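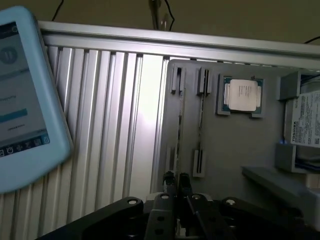

The mock motherboard on its aluminum stand, processor and drive in place, both memory slots empty.

Gripper trials, week 4
13/10/2019 | By Gwenaël Lemaire

We promised a winner by the end of July. It is now October, and the contest between the Primon fingers and the Courtois fingers has produced 79 logged attempts and one strained friendship between the controls people and the mechanical people.

The job sounds easy: put a memory module into a slot on the gray board, straight, without leaning on the processor next door. The Courtois set managed 40 good insertions and then spent an afternoon missing the slot by a hair, always to the same side. Mechanical blamed the camera calibration. Controls blamed the fingers. Both sides brought charts.

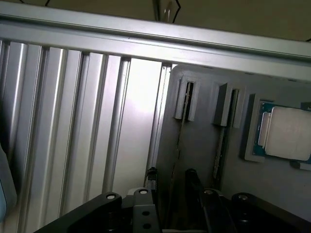
Henotport lent us a newer controller on Friday, and we gave it 10 tries with the Primon set before dinner. It is smoother on the approach and slower at everything else, including starting up. The wrist camera view stays the same for both sets, so at least we can't argue over that.

Next up is the Jotiditz soft-tip set, if it clears customs. Bets are being taken in the usual mug.

Questions or spare memory modules: gripper desk, room 4
© 2019 Henotport Newsletter | Back to top
This site uses cookies. By continuing to read you accept them.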